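Home-built robot learns its way in a simulated flat

A small floor robot built in a shared workshop is now learning to move between rooms, and most of this learning happens on a computer. The project is called Stalolik. It was started by Daryna Bilyk, who works on it in the evenings at the Isen workshop.

The robot stands on two driven wheels and one loose wheel at the back. Its body is made from old shelf boards. Bilyk says the parts cost her 122 euros, without the battery, which she already had from an electric scooter.

"The building was the easy part for me," she said. "The difficult part is doorways. In my own flat it touched the door frame nearly every time, and my neighbour below was not so happy."

For this reason she moved the practice into a simulator in April. The members of Isen drew several simple flats for it, with different floors and different wall colours. The robot program must find the way from one room to the next and stop before it meets a wall or a piece of furniture. One run ends after 900 steps, or earlier when there is a collision.

In one of the flats, a room with a wooden floor and a red wall lies next to a bathroom with a grey floor. Between them is a dark grey partition, and a print of Van Gogh's "The Starry Night" hangs on the bathroom wall.

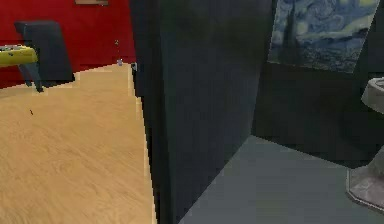

What comes next

Bilyk has saved 51 runs which ended badly, and she goes through them with another member, Roman. They want to find out if the program turns too early or if it judges the width of the robot wrongly. After that the same program will be copied to the real machine and tried in the corridor of the workshop.

The drawings of the wooden body can be asked for at the Isen front desk. The simulated flats will be shared later, when the file names are put in order.

Related items
Nasosell: a garden pump that switches itself off
Isen workshop gets a second laser cutter
Old scooter batteries: how to test them safely
Evening course in soldering is full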